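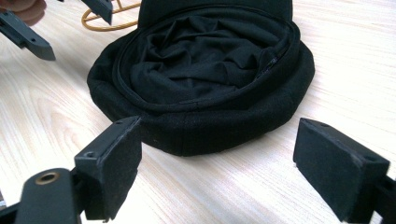 Abb. 1: Schwarze Mütze auf heller Tischplatte, Öffnung nach oben, Innenstoff in unregelmäßigen Falten.

3.2 Prüfling und Ausgangslage

Der vorliegende Abschnitt behandelt die Formhaltigkeit von Kopfbedeckungen aus weichem Textil bei der Lagerung ohne Stützform. Die Arbeit entstand im Modul Textile Produktentwicklung; betreut wurde sie von Domenica Ammann. Die Prüflinge stellte die Firma Grutura aus Rückläufern zur Verfügung, eine Materialdeklaration lag nicht bei. Angaben zur Faserzusammensetzung entfallen daher.

Die Mütze in Abb. 1 trägt im Protokoll die Nummer 11. Der Außenstoff ist mattschwarz, fein strukturiert und leicht flauschig. Für die Auswertung sind zwei Zonen maßgebend: der innere Rand, der in der Aufsicht einen leicht ovalen Ring bildet, und der nach außen gewölbte Wulst des Mützenkörpers, auf dem das Stück aufliegt. Der Innenstoff ist weicher und liegt zerknittert innerhalb des Rings. Er wurde vor der Messung nicht glattgestrichen.

3.3 Durchführung

Jeder Prüfling wurde mit der Krone nach unten auf eine ebene Platte gelegt und 60 Minuten ohne Auflast ruhen gelassen. Danach wurden Längs- und Querdurchmesser des inneren Rands mit einem Stahllineal abgenommen. Jede Messung wurde von zwei Personen unabhängig durchgeführt (Jaime Gouveia, Tamara Roman); bei Abweichungen über 2 mm wurde wiederholt. Das Verhältnis der beiden Durchmesser dient als Kennwert für die Ovalität.

Die Lage mit der Öffnung nach oben wurde gewählt, weil der Rand so frei liegt. Im Vorversuch mit der Öffnung nach unten drückte das Eigengewicht den Rand auf die Platte, und die Ablesung war nicht reproduzierbar.

3.4 Beobachtungen

Bei Nr. 11 ließ sich die Innenkante nicht überall eindeutig festlegen. Schwarzer Stoff vor schwarzem Stoff bietet wenig Kontrast, die Falten zeichnen sich nur durch schwache Glanzlichter auf den Graten ab. Gemessen wurde deshalb an der Oberkante des Rings – nicht am Übergang zum Innenstoff. Eine kurze dunkle Nahtpartie am Innenband wurde als Messpunkt ausgeschlossen, da sie örtlich steifer sein kann als der übrige Rand.

Damian Baran schlug vor, den Innenstoff vor der Ruhezeit nach außen zu ziehen. Das hätte die Ablesung erleichtert, aber auch die Spannung im Rand verändert. Die Variante wurde nicht weiterverfolgt.

Die Einzelwerte stehen in Anhang B. Der Vergleich mit den auf Stützform gelagerten Mützen folgt in Abschnitt 4.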